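From: Duygu Saraç
To: bench-data list
Date: November 22, 2021
Subject: Re: how many more demos before January?

Hedvig Backlund wrote:
> Can someone tell me where we are with the two-arm set? Haziq
> says 2433 episodes on disk but the Stondum loader only picks up
> 1000. Also are we still mixing both grippers' wrist views or just
> the head view? I need to size the training run and I don't want
> to do it twice.
>
> Hedvig

Quick answers, have to be back at the bench in a minute.

2433 is everything, including false starts and the ones where the operator hit stop. The loader stops at 1000 becuase of a default in the config, max_episodes, nothing wrong with the files. Set it to none. Gisela has the reject list, use hers and not the one in the old Sitompul folder - that one has two days missing.

Views: all of them. Head plus both wrists, same as before. Please don't drop the wrist ones to save space. When I trained on head view only the arms got near the part fine and then closed in the wrong place over and over.

Same table, head view and a wrist view:

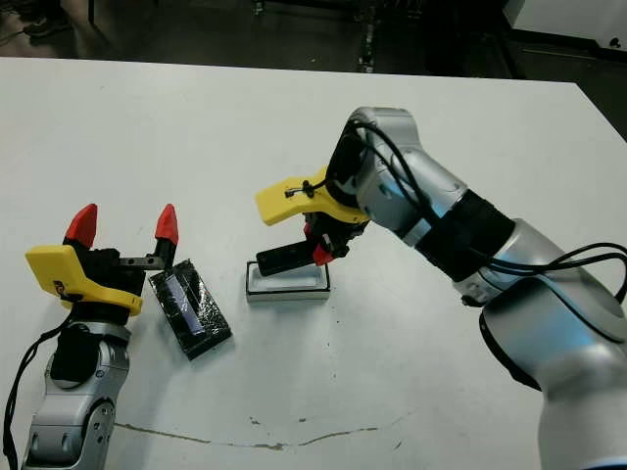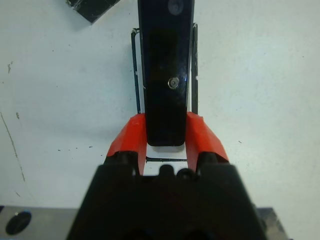

On what to record next. We have way too many clean runs. Operators are good at it by now and every start pose looks like every other start pose. So for the next 100:

- move the parts between episodes, turn them too, don't line them up with anything
- if a grasp slips, keep recording and recover. Don't restart
- swap which arm goes first
- shiny parts especially, the depth on those is junk and the policy has to learn from color

Esperanza is writing the task strings. One sentence, plain words, no part numbers. "pick up the black thing" is ok if thats what a person would say.

Haziq - your last batch has the left wrist stream lagging the joint log, I think the clock sync on the Bemetard box died again. Can you check before recording more? I'd keep the batch, it should be fixable offline if the offset is constant. If it drifts then toss it.

Hedvig, size for the full set minus rejects plus 100. Still need the Ivora disk back from whoever has it.

Duygu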